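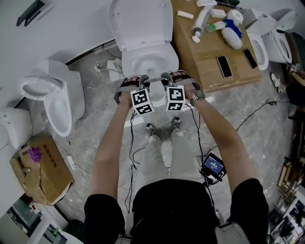 How do you compare two grippers in a fair way? "You give them the same job, the same person and the same number of tries," says the engineer who leads the trials at Drenlow. "Then you write down everything, also the tries that went badly."

Her group in Vemcombe has spent the time since May on one question: which hand-mounted gripper should be used for recording bathroom cleaning work. There were two candidates. The first is the Castillo, a two-finger model with straight, stiff tips. The second is the Storkora, which has curved fingers and is fastened over the back of the hand with straps.

I asked her why she chose bathrooms. She laughed a little. "A kitchen was done by everybody already. And a toilet lid is a very good test. It is smooth, it is round at the edge, and it must be turned and not pulled. A bad gripper shows itself there in the first morning."

The trials came to 3,186 recorded tries. Of these, 2,077 were made with the Storkora, because the Castillo went back to the workshop for a new spring in the middle of the work. She does not hide this imbalance. "If somebody wants to compare the totals, I tell them please don't. Compare the tasks one by one."

Task by task, the picture is mixed. With bottles and small boxes the Castillo was quicker, and the wearers liked that they could see the tips well. With the lids and the brush the Storkora was better. "The curved finger goes under the edge and stays there," she says. "With the straight one, the person begins to bend the wrist in a strange manner, and after 70 tries he complains."

Tracking was a different matter. Both models were tested with marker cubes, and both lost their position when a cube turned towards the wall. She had 230 tries thrown out for this reason alone, most of them from the narrow place beside the bowl. "I was angry with the gripper, but it was my fault. I had put the room camera too low." After it was moved higher, the losses became rare – though she would still like a bigger cube.

And the cables? "The cables are terrible," she says at once. "On both." A version of the Storkora without them was promised, but it had not arrived when we spoke.

For the next round she has chosen the Storkora for the lids and the brush, and she keeps one pair of Castillos for the table work. Changing between them takes a few minutes, mostly for the straps. She would also like to try wearers with smaller hands, as her own slide inside the device when she closes the fingers quickly.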